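Notes – Two Floors in One Room (Drorville talk, October)

Start on time even if people are still at the coffee. Water. Phone off.

OPENING
Thank Hauke Sperling for the invite. Say the title again, slowly this time, last year I mumbled it.
Who here works in a room with a mezzanine? Hands. Who likes it? Hands again. Wait for the laugh. If no laugh just go on.
What I want to cover: one tall white room, a level put in across it, what it's been like to live with. Mostly small stuff. Tables, lamps, where people put their lunch.
No cost slide. They'll ask. Say talk to me after.

THE ROOM BEFORE
Tall, white, echoey. Windows up high so the light was good but it all landed on one wall.
Everyone's first idea was to hang something from the ceiling. Banners, felt, a big lamp. Sketches of all three, skip them if I'm running late.
Then Finn Lammers drew a slab on the back of a lunch menu. Show the menu? I have it in the bag. Maybe pass it round. NO – last time it didn't come back for 2 weeks.
534 square feet up there. Sounds like a lot, fills up fast.

THE SLAB
White. Argued over this. I wanted it darker so the edge would read, Finn wanted it to go away. Finn won, fine with me now.
The line of it matters more than the color. You look at it all day from underneath.
Mention underside: don't treat it as the back of something. It's a ceiling for whoever sits there. Paint it properly, two coats, check it in the evening with lamps on becuase daylight hides everything.

RAILING
Black metal, horizontal bars, upright posts. Plain.
Why bars and not glass: glass gets handprints, and people upstairs feel like they're in a shop window. Also you want to talk down to somebody without shouting over a panel.
Check local rules on horizontal bars first!! Kids climb them. Say this clearly, somebody always comes up after about it. Ours is an adults-only workplace, that was part of the conversation with the inspector.
People lean on it. They will lean on it all day. So the top rail has to be nice to the forearm. Sand it, touch it, sand it again.
Plant by the railing: cheapest thing in the whole room and the thing visitors comment on. Put it where you can reach it with a watering can from the landing. We moved ours after a month of dripping on the desk below.

LIGHT
This is the long section, don't rush it.
Strips upstairs. Bright ones. The problem – from below you see the strip itself through the railing, not what it lights. Fine at noon, hard on the eyes at five.
Fixes we tried: dimming (ok), turning the strips so they run away from the desks (better), diffusers from Wegener (best, ugly box they came in, nobody sees the box).
Sit in every chair. Really sit. At night. With the laptop open so you get the glare.
Lower level wants its own light under the slab or it goes gloomy at the back. Easy to forget on paper.

HEAT AND NOISE
78 degrees up top in the afternoon, warm jacket weather downstairs. Everyone nods at this, good place to slow down.
Open a high window first, then the fan.
Noise: 55 decibels measured downstairs on a normal morning. Sounds come off the table tops mostly. Mugs, plates. Felt pads under stools helped more than anything on the walls.

PIPES
Left them out. Painted white, running along the wall above the windows. They go on the diagonal, and at first that drove me nuts. Straightening them would have meant boxing in half the wall.
Now I like them. Tell the story of the electrician if there's time. Short version!
Beams in the ceiling same thing, leave them, same pale gray.

TABLES
Big light gray tops on the ground floor. Went with gray since white tops under a white slab made it feel like a dentist's.
Keep them clear at the end of the day. Rule is on the wall, Nilura on the door sign, the rule is under it in smaller letters and is mostly ignored.
Put something small and colored out. A plate of fruit does it. One red apple on a white plate and your eye has somewhere to land in all that white and gray.

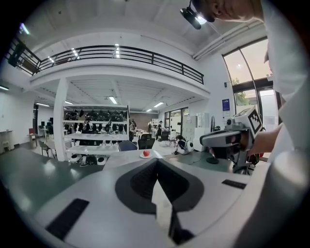
Round plates, by the way, not bowls. In a bowl the fruit at the bottom gets forgotten and goes soft. On a plate it gets eaten. We go through a bag of apples a week now.
And plates stack on the shelf by the sink, bowls never did.

WHAT I'D DO DIFFERENTLY
Stairs. Wider. You need to carry a box and meet a person at the same time.
More outlets up top, put them in the floor before the floor is finished. We had to go back for it, dusty weekend.
Order the lamps earlier. The ones from Grultach came late and we worked a whole fall with clip lamps on the railing.
Somewhere to hang coats at the bottom of the stairs, otherwise they go over the rail and the view from below is all sleeves.

QUESTIONS
Likely ones:
Cleaning the top of the pipes – long pole, twice a year.
Is it lonely upstairs – no, the opposite, you hear everthing.
Would it work in a lower room – not really. If you can touch the slab from the floor, don't.
Did the plant survive – yes!

Finn is in the second row if anyone wants structure details, send them to Finn. Leave the paint samples on the front table, pick them up before lunch.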